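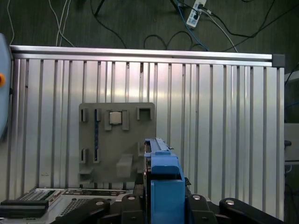 Ticket 2903: Arm stops partway through insertion, gripper reports closed with no part

Site: Irmont
Cell: Drirnska board cell
Status: Closed, one follow-up open
Priority: Medium (raised to High on Tuesday, see log)
Category: Motion / gripper

Problem as reported

The arm runs the insertion routine on the gray fixture board. The job is to pick the small cube from between the two raised tabs, back out, and set it again in the same place. On the night run the arm stopped with the blue gripper near the board and threw a protective stop. The operator cleared it and restarted. It stopped again 17 cycles later.

On the second stop the gripper status read "closed, object held" but the cube was still between the tabs. The routine trusted that status and carried on to the next move, which would have swung the arm past the shelf block that sticks out low on the board.

No damage found to the arm or fixture. No one was inside the cell at the time.

Why the priority was raised

A false "object held" is treated as a safety matter at this site. The arm moves faster when it believes the pick is finished. Speed limit was dropped to 10 percent and the cell was taken off unattended running until the cause was known.

Log

Tuesday, 7:40 a.m.
Pulled the controller log for both stops. Both show a force limit trip on the approach, same direction, pushing into the board. The first trip was just over the limit. The second was well over.

8:15 a.m.
Checked tool weight and center of mass in the controller. Both match the sheet for this gripper. Not the cause.

8:50 a.m.
Jogged the arm to the approach point by hand control at low speed. Fingers came in to the right of the shelf block as they should, but closer to it than the program intends. Ran the same point five times. The arm went to the same spot each time, so repeatability is fine. The taught point and the board don't agree with each other.

9:30 a.m.
Asked the night operator whether anything had been changed. The board was taken off the aluminum wall the day before so a bracket could be swapped, then put back on. The board position was not taught again afterward. The note in the shift book just says "board back on, OK."

10:05 a.m.
Loosened the board and pushed on it. It slides up and down along the grooves in the wall until the screws are tight. There is no stop or pin to bring it back to the same height. This explains the force trips. The fingers were coming down on the top of a tab when they should have gone past it.

10:40 a.m.
Moved on to the false "object held." The gripper decides it has a part when the fingers stop before they reach fully closed. If they close on a tab, they also stop early. The cube and one tab are close enough in width that the check passes on either one. The window was set wide during the first setup and never narrowed.

11:20 a.m.
Tried a narrower window. With the cube, the check passed every time. With the fingers placed on a tab on purpose, at 10 percent speed, it failed every time, as wanted. Also ran it with nothing in the fingers and it failed correctly.

1:00 p.m.
While in the cell, looked at the cables. The power strip and a lot of loose cable are lying on the floor behind the wall, close to the top rail. One black cable loops down right behind the rail. It did not cause this fault. It should still be tied back before anyone has to reach in there in a hurry. Added as a follow-up.

1:35 p.m.
Remote support at Tanner went over the log and agreed on the position error. They asked for the gripper firmware version and the raw finger position from both stops. Sent both. They confirmed that the finger position at the second stop fits a tab and does not fit the cube.

2:30 p.m.
Board set back to height with a gauge block and screws tightened. Taught the board frame again from three points. Checked the approach, the pick and the back-out one step at a time, then at 10 percent in a full loop.

4:45 p.m.
Ran at half speed with someone at the stop button. No trips and no false picks. Left the speed limit at half for the evening.

Wednesday morning run
Brought up to full speed, still attended. Counter set to 1000 cycles. Finished in the afternoon with no protective stops. One real missed pick at cycle 611, caught by the new check. The arm backed out and retried as it should.

Cause

1. The fixture board was put back at a different height and the robot was not taught again.
2. The part check accepted a fixture tab as a part.

Either one alone would have caused a nuisance stop. Together they let the arm go on to the next move with a wrong idea of where the cube was.

Changes made

Board frame taught again, saved as a new program version.
Finger position window narrowed for this part only. Other programs on this arm still have the wide window and are not used on this board.
Routine now checks part status twice, once at close and once after the back-out.
Start screen asks for a frame check if the board has been off. The operator has to confirm before the arm will leave home.
Force limit left as it was. There was a request to raise it to cut down on stops. Declined.

If this happens again

Do not clear the stop and restart. Leave the arm where it is, note the cycle count, and look at where the fingers are compared with the tabs. If the arm has to be moved, back it straight away from the board at low speed before turning any joint. Then check the board height with the gauge block in the drawer marked Illulthorpe.

Open items

Locating pins or a hard stop for the board, so it goes back to one height. Drawing sent to the shop in November, no delivery date yet.
Tie back floor cables behind the wall and get the power strip up off the floor. Moved to its own ticket.

Unattended running allowed again from the Wednesday night shift. Ticket closed. Reopen if the force trip comes back on the approach.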